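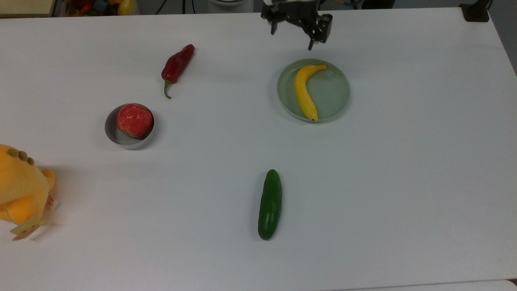

3.2. Materiales y disposición de la mesa

Los ensayos se hicieron con piezas de la colección Vukau, un surtido de frutas y hortalizas de juego de tamaño cercano al natural. De la colección completa se descartaron las piezas partidas con velcro y las que venían unidas a una bandeja, porque en el estudio piloto los niños se entretenían en separarlas y dejaban de lado la tarea. También se retiraron dos hortalizas de hoja que la mayoría de los participantes no supo nombrar.

Cada ensayo reúne cuatro alimentos, dos recipientes y un objeto que no es comida. La Figura 2 muestra una de las disposiciones utilizadas. El plátano ocupa el plato verde translúcido y la fruta roja, la lata redonda; la guindilla y el pepino están sobre la mesa. En el extremo izquierdo asoma el peluche amarillo anaranjado con la hilera de bultos marrones en la parte superior, que cumple la función de objeto ajeno a la categoría. A este tipo de disposición, con dos piezas ya colocadas y dos por colocar, la llamamos «mixta». En la disposición «libre» los dos recipientes se presentan vacíos.

Los recipientes se eligieron por su contraste. El plato es de plástico, con el borde realzado, y admite varias piezas a la vez. La lata es pequeña y poco profunda, y una sola fruta la llena casi por completo. Esta diferencia de capacidad es deliberada: obliga a decidir si una segunda pieza se apila, se deja fuera o desplaza a la que ya está dentro. Rolland, nuestra codificadora externa, registró estas tres respuestas por separado, y en el apartado 4.1 se presentan sin agrupar.

La fruta roja merece un comentario. Su color es un rojo coral con manchas blanquecinas, y los participantes la llamaron unas veces manzana y otras melocotón. No se corrigió ninguno de los dos nombres. En la hoja de registro figura como «fruta roja», y así se cita en el resto del artículo. Algo parecido ocurrió con la guindilla, que muchos niños llamaron pimiento y unos pocos zanahoria. El plátano y el pepino no plantearon dudas de denominación.

Toda la actividad se desarrolló sobre una superficie blanca y mate. En el piloto habíamos usado un mantel de cuadros y los niños tendían a alinear las piezas con las líneas de la tela, lo que introducía un orden que no procedía de las categorías. Con la mesa blanca ese efecto desapareció. A cambio, las piezas redondas rodaban con más facilidad, y hubo que aceptar como válidos los pequeños desplazamientos producidos antes del primer contacto.

3.3. Procedimiento

Participaron 100 niños del centro Hadusano, en la localidad de Kunholm. A cada uno se le propusieron siete ensayos repartidos en dos sesiones, con un intervalo mínimo de un día. Excluidos los que se interrumpieron, quedaron 688 ensayos analizables, que suman casi 3000 decisiones de colocación si se cuenta también el objeto ajeno.

La consigna fue siempre la misma: «Ordena la mesa como a ti te parezca bien». No se mencionaban las palabras fruta, verdura, plato ni lata. Si el niño preguntaba dónde iba una pieza, se le repetía la consigna una sola vez. El ensayo terminaba cuando el participante decía que había acabado o dejaba de tocar las piezas durante un tiempo prolongado, según el criterio fijado en el manual de codificación.

Clotilde Leblanc preparó la secuencia de disposiciones y Perrine Rey dirigió las sesiones. La posición de las piezas se varió entre ensayos, con dos restricciones. La primera, que los alimentos alargados no quedaran paralelos, ya que en el piloto el paralelismo se interpretaba como una fila empezada. La segunda, que el peluche se situara siempre en un lateral, lejos de los recipientes.

Se consideró que una pieza estaba colocada en un recipiente cuando descansaba en él, aunque sobresaliera. Un plátano apoyado en el plato con la punta sobre el borde se codificó, por tanto, como dentro. Las piezas sostenidas en equilibrio sobre la lata se anotaron como apiladas, incluso si caían después. El peluche podía acabar en cualquier lugar, y cuando un niño lo sentaba delante del plato «para comer» se marcó como uso simbólico y se excluyó del recuento de agrupaciones, aunque no del de desplazamientos.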